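Laxdal Open Day: the Momlow Two-Arm Kitchen Demonstration, Reviewed

Visited: August 13, 2023

Laxdal opened its test kitchen to the public for one day, and the main item on the schedule was the Momlow, a two-armed household robot developed with the control software firm Jemero. I attended two of the afternoon sessions. What follows covers the dishwasher loading task only. The laundry station had a long line and I did not get to it.

The demonstration space is the ground floor of Laxdal's Lorton building, fitted out with ordinary kitchen units on office carpet. Visitors stand along one side and can get fairly close. A screen shows the feed from the head camera, which is more useful than the direct view once the arms start working low to the floor.

Each session began with a short talk on the hardware. Laxdal gives the rated payload as 800 grams per arm with the standard gripper and the camera resolution as 800 by 600, which sounds low for this kind of work. The presenter said higher settings slowed the grasp planner and that the team had gone back to the lower one in February. Battery life was not discussed. The unit on show carries build number 1419.

The right arm does the loading with a compact gripper. The left arm carries a multi-fingered hand. I would have liked to see the hand given more to do, as it is the costlier of the two attachments and the one most people asked questions about.

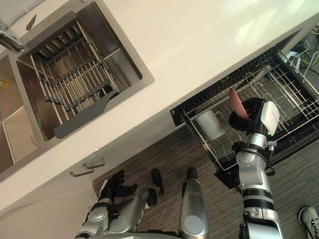
Laxdal Open Day Review
By the Equipment Desk

Plates go in on edge, and this is the part of the task that deserves attention. The slot between two rows of tines leaves little room for error, and the gripper has to hold the plate upright while the arm lowers it. The approach is slow. At the last stage of the descent the arm pauses, corrects its angle and continues. In the sessions I watched, every plate ended up in a slot, although one needed a second attempt after touching a tine.

Mugs are handled less well. The software accepts a mug lying on its side in the rack as a finished placement. A mug in that position may hold water at the end of a cycle, and I would turn it over by hand before starting the machine. Jemero lists mug orientation as a planned update but gives no date.

Reach is good. The arm gets down to a pulled-out lower rack without the robot having to shift its position between items. Noise is moderate – a steady whine from the joints, with a click when the gripper closes. Conversation at normal volume was possible beside it.

Speed is the main weakness. A small load of 4 items took long enough that part of the audience moved on to the next station before it was complete. An operator stayed within reach of the stop control throughout, and Laxdal does not yet offer the robot for unattended use.

As an open day, the event was well run. Sessions started on time, and technical questions got technical answers. The handout was thin, with a dimensions table and no test data. Seating would help anyone planning to stay for a full session.

Recommended for a visit if you work with grippers or service robots. As a kitchen appliance the Momlow is too slow to consider at present – I would look again after the mug update.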